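Planning Around Cables: Notes on the Server Disassembly Cell

Posted in June by Orysia Pavliuk 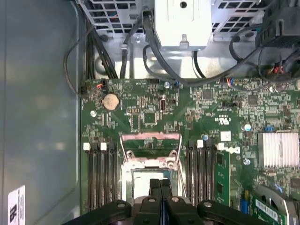
The planner we inherited from the Skonier project treated every obstacle as rigid. For sheet metal and heatsinks this is a sound assumption. For cables it is a poor one, and a good part of the spring was spent replacing it.

Under the old scheme, each cable was enclosed in a fixed box and the arm was forbidden to enter it. In a crowded chassis the boxes overlapped until no legal path to the CPU socket remained. The planner would search for its full allowance of 4 seconds and return nothing. Of our first 66 recorded requests, most ended in this manner.

The present version, which we have named Witwood, divides the map into two layers. The first holds rigid parts and is strict. The second holds cables and assigns a cost to passing near them, so that the arm may come close when there is no better route but will not choose to do so. Both layers are rebuilt whenever the wrist camera reaches a new viewpoint.

Perception remains the weaker half. The segmentation model was trained on 3,000 labelled views, and it still confuses thin black cables with the dark gaps between memory slots. Mr Farahani has proposed that two viewpoints be compared before any cable is added to the map. I am in favour of this, although it lengthens the approach.

The final descent towards the socket is now handled separately. The planner stops above the board and passes control to a slower routine, which limits contact force and permits motion along one axis only. The height at which this change takes place is read from the configuration file. Readers who use our Dramia tools should note that the setting has been renamed from "hover" to "handover_height", and that older files will be rejected at start-up.

The logging format has also changed. Each failed plan is now stored with the map that produced it, and can be replayed without the arm. The replay tool does not yet draw the cable layer correctly when the chassis has been rotated, and a correction is under review.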